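Crabtree Journals: a data card

Version notes are at the bottom. Read the section on what the dates mean before you plot anything.

What this is

Typed text from 129 personal journals and diaries, written by people who started before they turned twelve and kept going, on and off, into adulthood. Each journal is one folder. Inside are plain text files, one per entry, plus a short file called writer.txt with whatever the writer agreed to say about themselves. Some of those are a paragraph long. A good many say "no comment" or are blank.

Why it exists

Abena Boateng started the collection to test a claim that people who teach writing repeat all the time: that you can watch a person grow up on the page. I joined her because I doubted it, and I still mostly do. What I think you can watch is a person getting bored with one subject and picking up another. Abena reads the same folders and sees something else. The collection is arranged so you can argue either side.

How the entries got here

Writers typed up their own pages or mailed us copies and we typed them. The self-typed ones are a problem. A grown adult copying out what she wrote in fourth grade will fix the spelling, drop the entry about the boy in the next row, and swear she did neither. We compared 49 self-typed entries against the paper originals, and more than half had changes that went past typos. Whole sentences were gone in a few. Folders typed by their writers have "self" in the folder name. If you care about spelling or sentence length, leave them out.

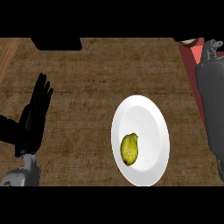

Wayne Tapley typed most of the rest. He was told to keep every mistake, and he is a careful typist, but he also spent years as a copy editor and some habits don't switch off. His commas are suspicious. I would not publish a result about commas from this collection.

What the dates mean

Less than you'd like. Children write "Tuesday" at the top of a page and consider the matter closed. Where we had no year, we guessed from the entries before and after, and the file name then ends in g. Two journals had pages torn out and put back in a different order. Their folders are marked "loose" and the numbering in them is ours.

The labels

Each entry has a topic label and a mood label. Topic labels are decent: school, family, friends, books, travel, complaints, other. "Complaints" overlaps with everything and we should have dropped it.

Mood labels came from Jeveo, a tagging script we ran in one pass. It calls nearly any entry with an exclamation mark "happy," including one about a dead hamster. I argued for deleting the mood column and lost. Please don't build anything on it.

Who is missing

People who quit. That is the big one. Everybody here kept writing long enough to have something to send us, so the collection can't tell you whether keeping a journal makes a person a better writer. It can't even hint at it. Also missing: anyone who burned theirs, and anyone with a parent who found it first.

Length

Entries over 400 words are rare before the teens. The shortest entry is "Nothing." There are several of those.

Use and removal

Free for study and teaching. Don't try to work out who the writers are. Names of people and towns were swapped by hand, and Tukley is a made-up town that stands in for many real ones, so don't treat it as a single place. Writers can pull out at any time, and when one does, delete your copy of that folder too.

Version notes

The November version fixed 70 file names and dropped one duplicate journal. The older release, under the name Clirnness, had the wrong topic labels on two folders and shouldn't be used. Wayne still has the list of changed names if yours don't match.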